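Os museus pequenos deviam emprestar mais

O museu municipal de Flisau tem 1.734 peças inventariadas e mostra 195. O resto está em caixas, num armazém onde entram duas pessoas por semana. Não vejo escândalo nisso, porque todos os museus guardam mais do que expõem. O que me custa aceitar é que as reservas sejam tratadas como um cofre.

A escola de Brindlow fica a 7 quilómetros. Em setembro pediu uma caixa de materiais para as aulas de história local e recebeu um formulário com exigências de seguro que nenhuma escola pode pagar. Esperanza Cifuentes, que dirigiu o museu durante anos, defendia uma regra simples: o que existe em duplicado e não é frágil pode sair. Concordo com ela. Haverá perdas, e uma telha partida é um preço aceitável.

Dizem-me que a digitalização resolve o problema. Ajuda quem vive longe, mas não dá o peso nem o cheiro das coisas.

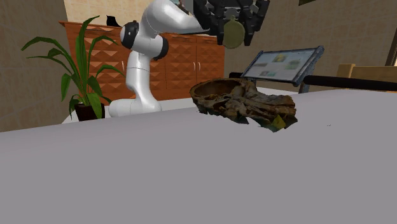 Objeto castanho e irregular sobre um tampo cinzento, em imagem gerada por computador.

A câmara vai rever o regulamento ainda este ano. Bastava mudar o artigo dos seguros e publicar a lista do que pode ser emprestado.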